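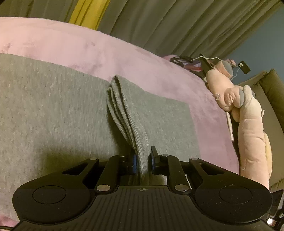
OK so I've spent three weeks learning how to teach a robot to fold, and I have so many thoughts about cloth now. Thread!

Setup first, for the robot people. We're collecting demos with hand-held grippers. You hold the tool, you do the chore with it, and the camera on it records what the fingers see. There's no arm in the bedroom with you. The arm is back at the lab in Gaddale and gets its turn later.

I came from teleop, where you sit at a desk and drive the arm with a leader rig. I loved teleop! I was also terribly slow at it. One pillowcase could eat my whole morning.

With the gripper in my fist I can do the same pillowcase before my tea cools. You feel the cloth tug back through the handle. On the remote rig at Lovico I had to guess at that from video, and I guessed wrong a lot.

The first thing you learn is that you have two fingers now. Two! Your own hand does this lovely thing where the thumb slides along a hem looking for the corner while the other fingers hold on. A parallel pinch either has the cloth or it doesn't.

So you start looking for good places to grab. A flat patch in the middle of a big cloth is the worst, because the fingertips just skate over it. You have to push down a bit and then close, so that a little ridge comes up between the pads. Once you've got a ridge you've got a handle.

The pads are blue on ours and I've become very attached to them. Soft enough to bite into fabric, grippy enough that you don't have to squeeze like mad. The previous batch was harder and I dropped everything.

Ribbed fabric is my favorite. If you gather across the ribs, the pleats stack up beside each other and you get a nice fat bunch to pull on. Gather along them and it's a gamble.

Aleksandra Adamczyk trained me, and her big rule is "commit." If you hover over the cloth for four seconds deciding where to pinch, the policy learns to hover. I watched an early rollout trained partly on my demos and the arm just hung over the bed like it had forgotten what it came in for. That was me! That was my hesitation, in a robot!

Her second rule is to leave your mistakes in if you fix them. Missed the edge, came back, got it? Keep it. The arm is going to miss too and it needs to have seen somebody recover. What goes in the bin is the stuff where you gave up and used your bare hand.

(I have used my bare hand many times. It just shoots out on its own.)

Numbers, for those who asked. We logged 2891 episodes in this round and kept 2045 after review. Most of what we threw out was tracking loss, when the camera gets so close to plain fabric that there's nothing left for it to lock onto.

Which brings me to my strongest opinion: do NOT tidy the room first. Everyone wants to tidy the room first. Patterned things, curtains with folds in them, stuffed toys, a cable by the wall, all of that helps the tracking know where the gripper is. A bare white room is miserable to work in.

It helps the policy as well. If every demo is a gray cloth on the same bed, what you've taught is that cloth on that bed. Change the sheet, change the lamp, go to someone else's house.

I was a skeptic on this one. Then we added 400 episodes from homes we hadn't been to before and the arm got visibly braver about picking up a blanket it had never met. I made an undignified noise in the lab.

Still bad at: knowing when it's holding two layers. You pinch what you think is the top cloth and the sheet comes up with it. People feel that right away. The camera has to notice the sheet moving, and with a big bunch of fabric right in front of the lens there isn't much sheet to look at.

Waltraud Petersen has been trying a little wiggle after each grasp, a centimeter left and right, to shake the bottom layer free. It looks silly and I've copied it into all my demos. Will report back.

Tips if you're starting out with one of these:

Elbow in, wrist loose. I did the first week with my shoulder up by my ear and paid for it.

Open the jaws wider than you think before you go down. You'll want to save time by half opening. Don't.

Move at the speed the arm can manage. I'm naturally a flinger of sheets. The arm is not. Anything I fling, it can't follow, and that demo is wasted.

Stop for a stretch every five episodes, and look at one of your recordings while you're at it. You'll catch your own bad habits so much sooner.

Somebody asked if it gets boring. I thought it would! Then you fold the same cloth for the fortieth time and start noticing that you always reach for the far corner first, and you wonder why, and you try the near one, and it's easier. I've changed how I make my own bed.

Next up is towels, and after that the dreaded fitted sheet, which Kozłowski swears can be done with one gripper. I have my doubts but I'll be there with mine charged.

If you're doing cloth demos with something like our Sakus setup, or a different gripper altogether, please tell me how you deal with the two-layer thing. Replies are open and I will read every single one.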